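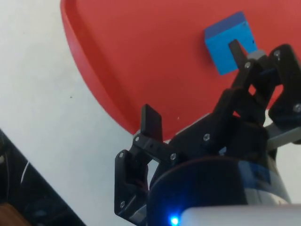 Reds look brown under new LED tubes over work table

Lighting and Electrical > Indoor

bench_ohm
December 2, 2019
Replaced the fluorescent fixture over the work table with two Canadham LED battens, 4000 K, box says CRI "over 80". Brightness is fine. Blues and whites are fine. Anything strongly red looks dull, closer to brick. Same objects near the window look normal. Is this the color temperature, and would 3000 K fix it?

lumen_clerk
Color temperature is the wrong number to look at. The usual CRI figure (Ra) is an average over eight test colors, all of them fairly pale. Saturated red is a separate sample, R9, and it isn't in the average. A lamp can score over 80 on Ra with R9 close to zero. Look for R9 on the data sheet. If there isn't one on the sheet, assume it's low.

bench_ohm
No R9 on the sheet. It gives flux, power and beam angle, then a paragraph about recycling.

patchpanel
Going to disagree in part. 3000 K will help visually even at the same R9. More of the output is at the long end, so reds get more light relative to everything else. I swapped 4000 for 3000 in a hallway, same product line, and the red runner looked better straight away.

lumen_clerk
It looked warmer. So did the walls. If R9 is poor, the deep red is still missing relative to a reference source at 3000 K, and your eye adapts to the warm white within a few minutes. Put a 3000 K lamp with a good R9 next to yours and the gap shows.
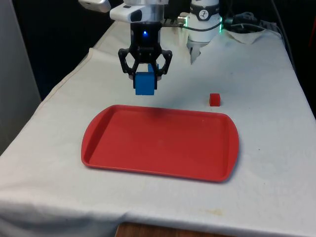 The other thing to check is what the red surface is made of. Two reds that match in daylight can separate under LED if the pigments differ. Glossy surfaces complicate it further – the reflection off the top carries the lamp's white and washes out the color, so tilt the object or move your head before you judge.

patchpanel
Fair on adaptation. I still wouldn't buy 4000 K for a room people sit in.

dimmer_rack
For a cheap test, get one high CRI bulb and hold it in a clamp lamp over the table with the battens off. I used a Filico 13 W, 800 lumens, R9 printed on the carton. The efficiency is mediocre, that's the usual price for the extra red phosphor. Bogale sells tubes in the same class but the ones I had buzzed on a trailing edge dimmer.

bench_ohm
No dimmer on this circuit. Ran the test tonight with a borrowed bulb, not the Filico. Reds are much closer to the window view. So it's the battens.

lumen_clerk
Then replace them with something that states R9 of 50 or better. For sorting paint or thread, go higher.

patchpanel
Or keep the battens for general light and hang one good lamp over the area that matters. Cheaper.

lumen_clerk
Mixed sources over one table will give you two sets of shadows with different tints. Some people don't notice. I do.

bench_ohm
Battens are going back, Canadham takes returns until January. Anyone used the Trusov linear fixtures? Their sheet lists R9 but not flicker.

dimmer_rack
Not the linear ones. Ask them for the flicker figure before you order.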